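Why Does a Cricket Ball Swing?

I love watching fast bowlers, and when I was nine I was sure they were doing magic. The ball starts out straight, then curves in the air before it even bounces! My club, Dresosstead, had one bowler who could do it, and I got out to him every Thursday. 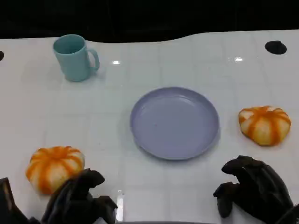

What makes the ball curve?

Air slides past the two halves of the ball in different ways, and that pushes the ball sideways.

A cricket ball has a raised line of stitches called the seam. Bowlers tilt it a little so it points off to one side. The seam trips up the air on that side and makes it all bumpy. Bumpy air hangs on to the ball longer than smooth air does, and the ball gets nudged over. (You'll see players rubbing the ball on their pants, too. They're keeping one half shiny.)
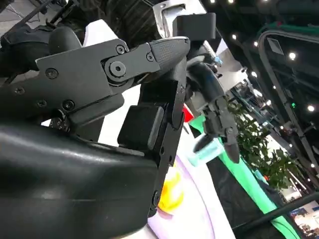
Can a slow bowler swing the ball?

Slow bowlers can get a bit of swing, but most of them spin the ball with their fingers so it turns after the bounce. 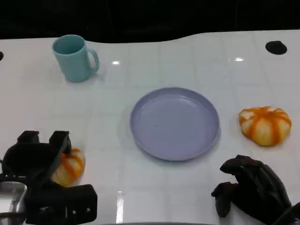
Batters hate swing, and I should know, I've missed plenty of it. You have to guess where the ball will end up while it's still on the move. Want to draw it? Set a mug and a plate on a table, like the teal mug and the lavender-blue plate up there. The mug is the bowler and the plate is the batter. Now trace a path between the two with your finger, straight at first, then bending late. That late bend is the one that used to get me!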